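Fustdale Field Station
Quadrat Survey Inspection Checklist, with Inspector's Comments

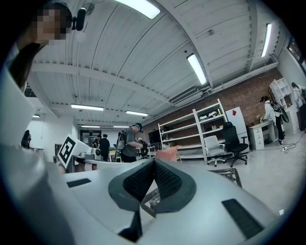 Grey wire-grid basket on the floor.

Date of inspection: December 10, 2002
Site: Lower meadow and wet woodland, Fustdale
Survey plan in force: Grorell Plan, second issue

Each item is marked Met, Partly met or Not met. Comments are given where the mark alone would not be enough. Items marked Not met must be put right before the next round of counts.

Section A. Plots and markers

A1. All plot corners marked and found. Partly met.
Of the 17 plots, 14 were found without difficulty. The remaining three lie in the wet woodland, where leaf fall had covered the pegs. Taller pegs are to be fitted.

A2. Plot numbers agree with the site map. Met.

A3. Paths between plots kept to the agreed line. Partly met.
Trampling was noted on the east side of the meadow, close to the stile. Surveyors are reminded that plants crushed by foot traffic will affect later counts of cover.

Section B. Counting and recording

B1. Species list and number of individuals both recorded. Met.

B2. Same surveyor completes a whole plot. Not met.
Two record sheets show a change of handwriting part way down. Where a change of surveyor cannot be avoided, the time must be written on the sheet.

B3. Unknown plants given a temporary code and a pressed specimen kept. Met.
Specimens are stored in the Lozano cabinet and are labelled clearly.

B4. Mosses and lichens treated in the same way at every plot. Not met.
Some sheets list mosses by species and others enter them as a single group. Index values worked out from these sheets cannot be compared with one another. The Grorell Plan requires a single group, and this is to be followed.

Section C. Safety of surveyors

C1. Signing-out book completed before leaving the station. Met.

C2. Footbridge over the Urnus stream sound and free from ice. Partly met.
The handrail is firm. The boards are slippery and require wire netting before further use in frost.

C3. First aid kit complete and in date. Met.

C4. No surveyor working alone more than 400 metres from the track. Met.

Section D. Records

D1. Sheets copied and stored apart from the originals. Met.

D2. Corrections struck through once and initialled. Partly met.
Correcting fluid had been used on one sheet from the woodland.

Overall result: Pass, subject to items B2 and B4.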